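How long does milk last in a shared fridge?
Apr 28, 2025
By Fergal Quinlan

I picked this topic because I was sick of sour tea. There are five of us on my corridor in Pidari House and we all share one kitchen, so I thought I'd keep a milk diary from September and see what came of it. My tutor, Cornel Coman, said it was a bit small for a project but let me go ahead anyway (thank you!).

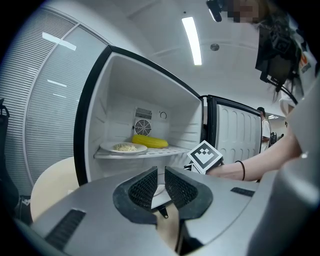 I used semi-skimmed from the corner shop every time, opened it on day one and sniffed it every morning before breakfast. Emanuel Sandu did a second sniff so it wasn't only my nose. We wrote down "fine", "hmm" or "off" — not very scientific words, but we both knew what we meant by them. By the end I had 77 entries in the diary, which is a lot of sniffing.
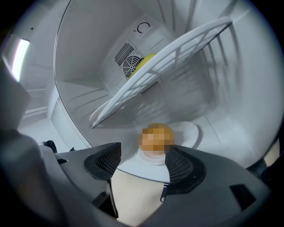
The biggest thing for me was where people kept the bottle. Door milk went "hmm" quite a bit sooner than milk from the main part, and most of us had been using the door without thinking. Cold air has to get round everything, and that's why a lot of shelves are an open grid like the white one in the photo, with gaps between the bars. Apolinar used to line his with kitchen foil to catch drips, and I asked him to stop for the second half of the diary.
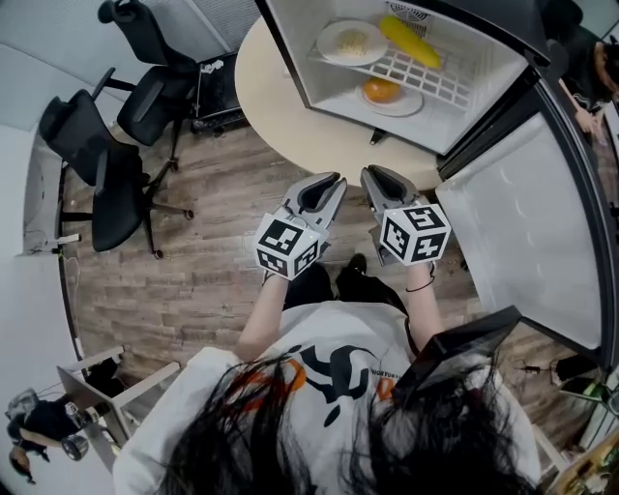
Arms out towards the open appliance, dark bracelet or cord on the right wrist.

My best bottle lasted 7 days at the back of the middle shelf. The worst one had been left on the worktop during a film, so I've kept it out of the results. If I did this again I'd buy a proper thermometer and try oat milk too — Emanuel drinks nothing else now and says he's finished with sniffing.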